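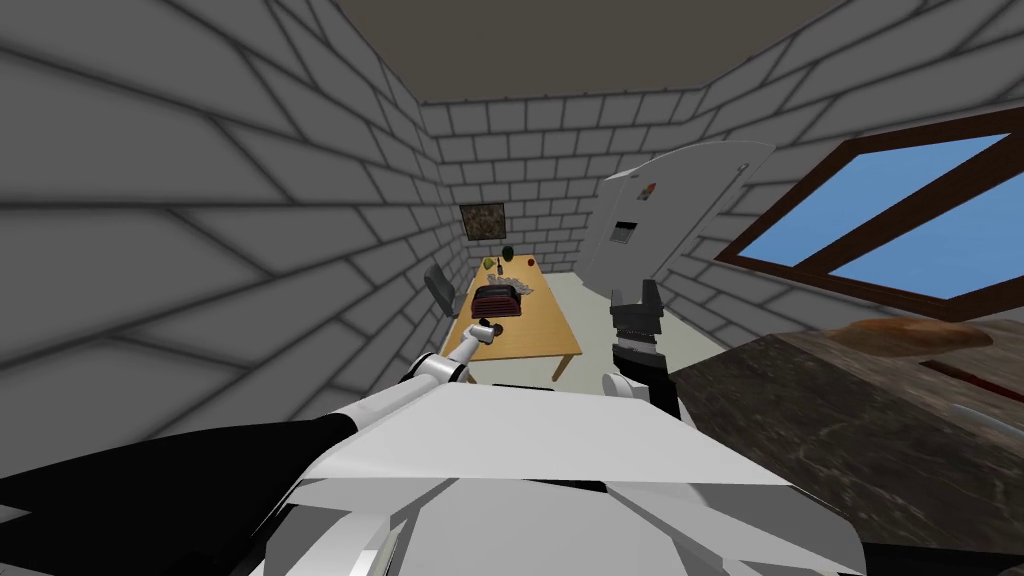
Semester project log, mobile manipulation course, Cadport campus. Team of four: Lensa Assefa on perception, Getachew Sisay on motion planning, Mutua Rashidi on the task layer, me on simulation and scoring. Posting the notes in order, questions welcome.

2/ The assignment: a two-arm robot clears a kitchen table in simulation. Graded on objects moved to the correct place inside a time limit. The instructor, Mebrat Lencho, supplies the robot model and the scoring script. Teams supply everything else, including the room.

3/ Our room is called Pudura. Brick walls, one table, one chair, fridge, window, stone-look counter with a loaf of bread on it. The brick texture is deliberate. Lensa wanted strong edges on the walls so the camera pose estimate would have something to hold on to.

4/ Table layout in the current build: larger items at the middle, small ones at the far end, a few small dark objects at the near end under the left gripper. The near ones are the hard ones. Low height, poor contrast with their own shadows in the depth data, and the fingertips have to come down close to the wood.

5/ Time limit per episode is 60 seconds of simulated time. Our first planner used most of that on the approach. Getachew replaced the straight-line approach with a hover pose above the table, then a short vertical descent. Planning calls per episode dropped by half.

6/ The right arm does very little so far. It parks fingers up, clear of the table, while the left arm works. We tried a park pose with the arm folded low and the collision checker rejected too many left-arm paths. Up is ugly but it plans.

7/ Known bug: the fridge is rotated off the walls. The asset came in with its own origin and my transform applied the yaw twice. No effect on the score, as its collision box is out of reach of the left arm. Fix is in my queue behind the contact settings.

8/ Contact settings: with the default friction, small objects squirted out of the fingers when the grip closed. Raising friction helped. Cutting the physics step helped more and made everything slower. We settled on the smaller step and run the batches overnight.

9/ Batch results, July 10, 2020: 1,947 episodes, random object placement on the near third of the table. Failures sorted by hand into three bins - missed detection, bad grasp, timeout. Bad grasp is the largest bin. Timeout is now the smallest.

10/ Mutua wrote the sorting tool. It plays back the last 10 seconds of a failed episode and waits for a key press. Tedious, but we found two scoring errors that way and reported both to Mebrat. The script has been patched for all teams.

11/ Someone asked about the counter. It is not part of the graded task. The second assignment will use it for a handoff between arms, so we modeled it early. Expect the right arm to earn its place then.

12/ Next: retrain the detector on roughly 1,000 renders with the window light varied, fix the fridge yaw, rerun the same seeds. Same scoring script, same time limit, so the numbers can be compared directly.

13/ Muthu Chacko, posting for the team. Scene files go up after grading closes.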